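Posted in Family Papers, Books and Reading

I finished the Gostau memoir last night (all 829 pages!) and I'm still thinking about the family's lost letters.
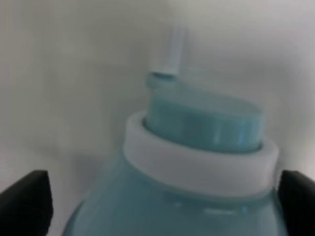
Blue-teal plastic bottle, close up.

The author's aunt ran a bookshop in Grendby, and over 1,000 letters passed through it before it closed.

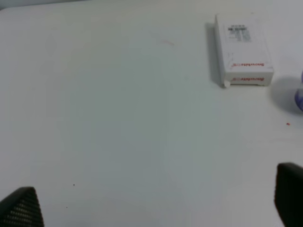 My own grandmother kept every letter she got, bless her, and I have 9 bundles of them to read. I'd love a proper archive box for each one, though something small, white and plain like the one up there with "Snowhite" in red on it would do for the postcards.
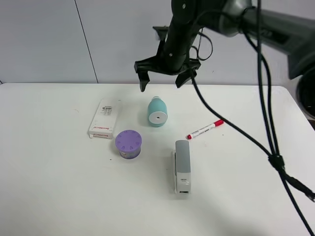 The Gatti chapters are the ones I'd reread first, slow as they are, for the sad business of the piano. 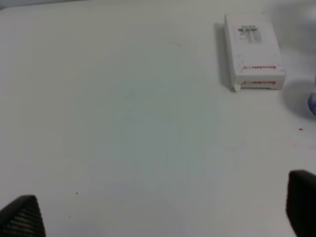
Reading old handwriting takes me ages, and I lose my place constantly. A broad white tabletop with hardly anything on it would help me no end! I have four bundles sorted so far.

Print this post | E-mail this post
4 comments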